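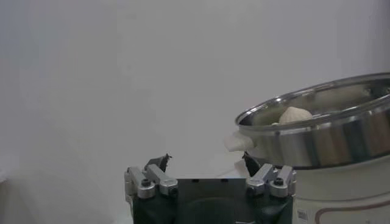

nunddale_bench
Moderator, Manipulation and Data board
Posts: 110

Pots and cookers: how are you collecting yours?

Kicking off a thread for the kitchen stuff, because I've fallen hard for it and want company. I'm gathering demonstrations for a policy that has to work around a cooker: reach in, take something soft, put it somewhere else, leave the pot where it is. Wrist camera, parallel gripper, me on the leader arm. I have 50 good episodes so far and I grin at nearly every one of them.

What I love is how much variety you get from one pot. Tilt it a little and the opening turns into a completely different shape from the wrist. Set something pale and lumpy inside and the policy has to find a white thing against a pale interior, with a shiny steel wall right next to it throwing streaks everywhere. I used to do blocks on a mat. I can't go back!

Questions for the group. Do you vary the pot pose between every episode or in batches? And does anyone treat the reflections as a problem, or do you just record through them?

Posted 30 September 2018

----------

isholm_dan_fan
Member

Oh, I'm so glad somebody started this. I vary the pose every single episode. It's slow (I get 13 done in a sitting if I'm lucky) but when I did batches the model learned the batch. It would go to where the pot had been for most of the recordings and hover there like it was waiting for a bus.

On reflections: record through them. Your robot is going to live with shiny pots.

----------

vendero_user
Member

Going to disagree with the reply above, at least for early on. Batches are fine when you're still finding out if your setup can learn the task at all. Fix the pot, get a policy that works in that one spot, then start moving it. If you randomize from the first episode and it fails, you have no clue whether it's the data, the camera, the gripper or you.

Reflections I'm less relaxed about. My polished pot showed my sleeve in the outer wall on every demo, and on the robot's own runs there was no sleeve. I can't prove that hurt, but the success rate went up after I moved my chair.

----------

isholm_dan_fan
Member

Fair on debugging. I still think people stay in the fixed stage far too long because the numbers look so nice there.

The sleeve thing is wild. Did you change anything else at the same time?

----------

vendero_user
Member

The lamp, a bit. So yes, okay, not a clean test.

----------

lacroix_grip
Member

Can I ask about the background? Yours is a plain pale wall with a white cooker in front of it, and I can barely find where the table ends on the left. Looks lovely and calm, but wouldn't you want some clutter in there? We hung patterned dish towels behind ours and it got way better at judging how far away the rim was.

----------

nunddale_bench
Moderator, Manipulation and Data board

Clutter is coming! I wanted the plain wall first so the only hard part was the pot. Dish towels is a great idea and I'm stealing it tonight.

About depth, though: the rim is what I use myself when I'm driving. It's bright, it's curved, and when the fingertips are wide open in front of it I can usually tell if I'm lined up. My worst episodes are the ones where I closed early and nudged the steel. I've thrown out 7 of those.

----------

lacroix_grip
Member

Why throw them out? If you backed off and finished the job, that's a recovery, and recoveries are gold. I trim the ones where I dithered, but a bump followed by a fix stays in.

----------

vendero_user
Member

Seconding that one. Tag them separately so you can train with and without.

----------

nunddale_bench
Moderator, Manipulation and Data board

Oh no. They're still on the drive, so I'll go back through them and tag whichever ones ended well. New plan: pose change every episode from here on, towels up, bumps kept and tagged. I'll post the comparison in this thread once I'm at 110 episodes, plain wall and towels listed separately.

----------

isholm_dan_fan
Member

Yes please, and post the failures too! Those are my favorite part.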